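Teaching by demonstration (robotics)

Teaching by demonstration is what you do when you want a robot to learn a task and you'd like to show it the task instead of writing out every move in code. 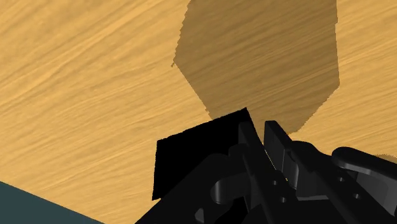
People also call it learning from demonstration, programming by demonstration, or imitation learning, and those names overlap so much that I've stopped correcting anyone. I wrote this entry for the Memstead wiki because our old one was four lines long and two of them were about grease.

Two ways to show it

The first way is by hand. You put the arm in a mode where the motors hold up its weight and nothing else, you grab it near the wrist, and you walk it through the job while it records its joint angles. This is kinesthetic teaching, or lead-through if you come from the painting and welding side. It's lovely for slow, simple stuff. You feel it right away when the elbow is about to run out of travel, and so you naturally teach moves the arm can really make. The trouble is your own body! Your hands and shoulders end up in the camera view, and a policy trained on those pictures may get quite confused when you're no longer standing there.

The second way is remote control, or teleoperation. You move something and the robot follows. That something can be a game controller, a six-axis puck, a VR handset, or a smaller copy of the arm (the "leader") that the real arm (the "follower") mirrors joint for joint. I learned on a leader arm and I'm biased toward it. My partner bench at Nakar swears by handsets, and they get perfectly good data, so take my preference for what it is. What you lose with most of these is touch. Without force feedback you squeeze too hard for the first week, everybody does, and then you start watching for little signs of contact and you get better.

Doing it in simulation

You don't need a real arm at all to collect demonstrations. In a simulator you drive a rendered gripper over a rendered table with the same controller you'd use in the lab, and if you knock something off the edge you press reset. A wrist camera in the simulator sees what a wrist camera on hardware would see, which mostly means tabletop, fingers, and whatever you're reaching for, at angles that make new operators tilt their heads. Give yourself an afternoon to get used to that. I kept steering left when I meant forward.

Shadows matter more than I expected when I started. They're one of the few depth cues you get from a single camera, so I'd leave them on even if it slows your rendering down (jagged edges and all, coarse shadow maps are fine for driving). Then vary the light between episodes, or the policy may learn to lean on a shadow that always falls in the same place. Wood grain and other table textures get shuffled for the same reason. That shuffling is called domain randomization and has its own entry.

What gets recorded

One run through the task is an episode. Ours hold the camera images, joint positions, how open the gripper is, and the command the operator sent, all stamped with the same clock. Please check the clock. We once had a batch from Seixas, our second site, where the images lagged behind the commands by 3 frames, and the trained arm closed its fingers early every single time. It took me far too long to look at the timestamps.

How many episodes you need depends on the job. I usually record 20 first, train something rough, and see where it fails before I go any further. For a plain pick-and-place with one object that might get you surprisingly far. The Gostinthorpe set, which is the big one we share between sites, has 1,000 episodes and covers 4 tasks, and it still has thin spots near the corners of the table where operators didn't like to reach.

Good demonstrations

Smooth and steady beats fast. Long pauses are worse than they look, and a policy that has seen you hover and think may decide that hovering is part of the job. Pick one strategy for a task and stick with it, especially if several people are driving: if I come in from the left and you come in from the right, a simple learner can average us and go straight into the object.

Keep some recoveries, though. If you miss a grasp, back off and try again and leave that in. A robot that has only watched perfect runs has no idea what to do once it drifts a little off course, and those small errors pile up. The textbook name for this is compounding error or covariate shift. One common fix is to let the robot drive, take over when it goes wrong, and add your corrections to the training data.

See also: Behavioral cloning; Domain randomization; Leader and follower arms; Wrist cameras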